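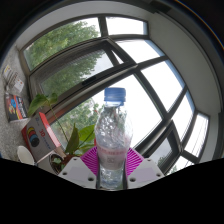
pads back on, gripping a water bottle. both sides meet it now

ok so gripper upkeep thread, short one, I'm between jobs

The magenta fins are printed and they get tired. I swap both at once, never just one, otherwise the new side pushes the bottle over toward the old side. Ask me how many evenings that cost me in July

Log said 2,641 closes on the last pair. Sreekumar changes his at 1,000 flat and I used to laugh at him. Not laughing

Order I do it: plates off, three screws each. Big one last. Fins out, wipe the seats, new fins in, dark strips back on the inner edge. Then plates, screws finger tight, close on something, THEN tighten
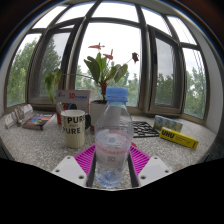
A soft bottle is good for that last bit bc it gives if you're off center. Hard mug just hides it

Strips: 2 spare sets in the drawer, label says Hokley, dont use the ones marked Tarkthorpe, glue lets go

Screws are soft. if the driver slips once, bin the screw. Denise I am looking at you

Next check at 900 this time. will post teh wear if theres any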